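Mereana Henare
22nd October

3.2 The sorting table

We kept the furnishings of the table as homely as we could, in the spirit of the Troswood play studies, and spread brown paper over the white top so that small things would show up nicely against it. The wicker baskets were chosen after a good deal of happy rummaging in July, and we used them for all 126 tidying rounds (Figure 4).

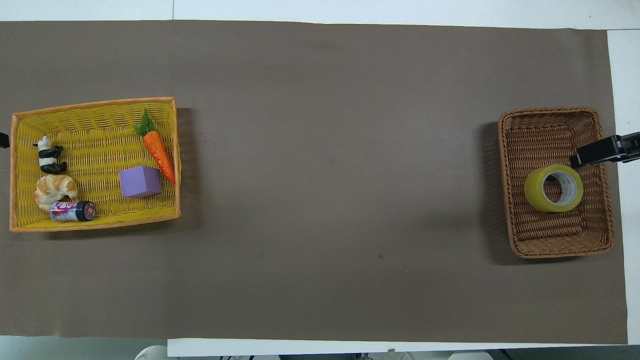
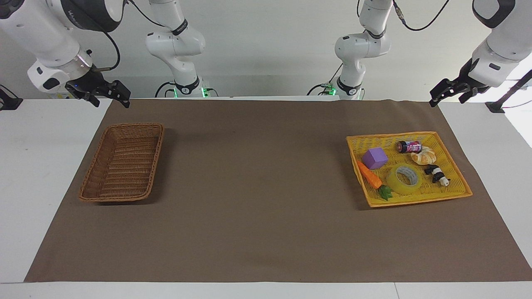 Figure 4. Baskets on the brown paper. First picture: five items in the yellow basket, tape in the brown one.

Toy food was mixed with everyday items throughout, much as it tends to be at home.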